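Call for Participants: Household Drinks and Family Language Study

Shokri Center for Food and Household Studies, Jaltesmont

The Shokri Center invites adults living in Jaltesmont and the surrounding towns to take part in a study of what people drink at home, how those drinks are chosen and bought, and what they are called in the languages spoken in the household. The study is open to households of any size, including people who live alone. Enrollment closes at the end of August or when all 159 places have been filled, whichever comes first.

Background to the study

Most surveys of what people eat and drink rely on a fixed list of products. A respondent is shown the list and asked how often each item was consumed. Lists of this kind work well for milk, coffee and orange juice. They work poorly for drinks that are made at home from a family recipe, drinks bought in small grocery stores that stock imported goods, and drinks that go by different names in different households. A person who regularly drinks barley tea, hibiscus tea, tamarind water or a bottled pear drink may find that none of these appears on the form, and may mark "other" or leave the question blank.

An earlier project at the Center, conducted in the Griltgate neighborhood, found that the "other" box was used far more often than the survey's authors had planned for, and that the comments written beside it were often the most detailed part of the form. Respondents gave brand names, recipes, the names of relatives and the names of stores. Several wrote in a language other than English. The present study was designed in response to those comments. It asks participants to keep a record in their own words, in any language they wish, and it builds its categories from those records after they have been collected.

The results will be used to prepare a revised beverage questionnaire and a multilingual glossary of drink names. Both will be made available without charge to libraries, clinics and schools in the area.

What participants will be asked to do

Participation lasts 4 weeks. During that time each participant will:

Keep a drinks diary. The diary may be kept on paper or online. Each entry records what was drunk, when, with whom, and where it came from. Entries are short and most can be completed in a few minutes at the end of the day. Plain water is to be included.

Attend 2 interviews at the Center, one at the start and one at the end. The first covers the household, its shopping habits and the languages spoken there. The second is a conversation based on the completed diary. Interviews may be held by telephone for participants who cannot travel.

Take part in one tasting and naming session. Participants are offered small servings of packaged and freshly prepared drinks and are asked what they would call each one, where they would expect to find it in a store, and on what occasions they would serve it. Tasting is optional. A participant who prefers only to look at the containers and discuss them may do so and will receive the same compensation.
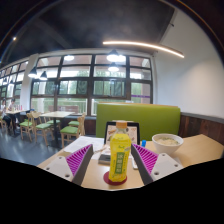 Sessions are held in small groups in the early evening, with a daytime session on Wednesday for those who work evenings or care for children after school. Participants may bring one drink from home for discussion, in its original container or with a written recipe. Alcoholic drinks are outside the scope of the study and should not be brought to the Center, although they may be recorded in the diary if the participant wishes.

Keeping the diary

No special knowledge is required to keep the diary, and there is no correct way to describe a drink. Participants are asked to write the name that they would use when speaking to other members of the household. If a drink has one name in conversation and another on the package, both should be entered. If the participant does not know the English name, or does not believe that there is one, the space for English should be left empty. Project staff will not correct spelling.

Particular attention will be given to the following matters, and participants may find it helpful to keep them in mind:

Drinks associated with a season or a state of health, such as those served in hot weather, to a person with a cough, or to a new mother

Drinks kept for guests, and any that are set aside for children or for older members of the family

Changes in a recipe made because an ingredient could not be found locally

Purchases made outside the participant's usual grocery store

Names borrowed from a brand and used for any drink of the same type

Labels are of interest as well as contents. Participants using the online diary may add photographs of bottles, cans, cartons and packets. Those using the paper diary may enclose a label or copy out the words printed on it. Photographs should show the front label clearly and should not include faces.

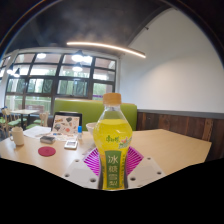
A bottled drink with the name 冰糖雪梨 (rock sugar and snow pear) on its front label.

Where a package carries text in more than one language, participants are asked to note which text they read first and which they rely on when choosing the product. The Center recognizes that many people choose by color, shape or position on the shelf and do not read the label at all. That should be noted in the same way.

Who may take part

Applicants must be adults, must live in Jaltesmont or one of the surrounding towns, and must expect to be at home for most of the study period. A short trip during the study does not prevent a person from taking part, and diary entries may be made while traveling.

Applicants are not required to speak English. Study materials are available in English, Spanish, Portuguese, Simplified Chinese, Vietnamese and Arabic, and interpreters can be arranged for other languages if the request is made on the application form. Applicants who speak only English are equally welcome, and a share of the places has been kept for them.

Up to 3 adults from the same household may enroll. Each must apply separately and keep a separate diary. The Center is especially interested in hearing from households in which members of different generations live together and from people who have recently moved out of a family home.

Persons with diabetes, food allergies or other conditions that restrict their diet may take part in the diary and interviews. They should state the condition on the form so that the tasting session can be adjusted. The study does not offer dietary advice, and participants should not change what they drink on account of it.

Current employees of the Center and members of their households are not eligible. Employees of companies that make or distribute beverages are asked to contact the project office before applying.

Compensation

Participants receive a grocery gift card after the first interview, a second after the tasting and naming session, and a third when the diary has been returned and the final interview completed. A participant who withdraws keeps any card already received. Parking and local bus fare are reimbursed on presentation of a receipt. Child care is provided at the Center during evening sessions and must be reserved in advance.

Privacy and consent

The study has been reviewed and approved under the Center's research ethics procedures. Each participant will receive a consent form in the language of his or her choice and will have time to read it and ask questions before signing. Diaries are stored under a code and kept apart from names and addresses. Interviews are recorded in sound only, and recordings are erased once they have been transcribed and checked.

Recipes remain the property of the families that supply them. No recipe will be printed in the glossary or in any report without written permission, and a participant may share a recipe for research purposes while declining its publication. Contributors who do give permission may choose to be credited by name, by family name only, or not at all.

Participation is voluntary. A participant may decline any question or leave the study at any time by notifying the project office, and no explanation will be requested.

How to apply

Application forms may be completed through the Hotar participant portal, which is linked from the Center's website, or collected in person from the front desk. Paper forms are also held at the Griltgate branch library. The form asks for contact details, the languages spoken at home, the preferred format for the diary and the times at which the applicant is available. It does not ask for income or immigration status.

Applications are considered in the order in which they are received, with some adjustment to make sure that a range of household types and languages is represented. Applicants will be notified by e-mail or letter. Those who cannot be offered a place will be put on a waiting list unless they ask not to be.

Questions about the study itself should be directed to Leonor Aguiar, principal investigator. Questions about eligibility, interpreters, accessibility or payment should be directed to Cristóvão Vilela, participant coordinator. Both may be reached through the project office at the Shokri Center. The building has step-free access from the parking lot, and large-print copies of all materials — including the diary — are available on request.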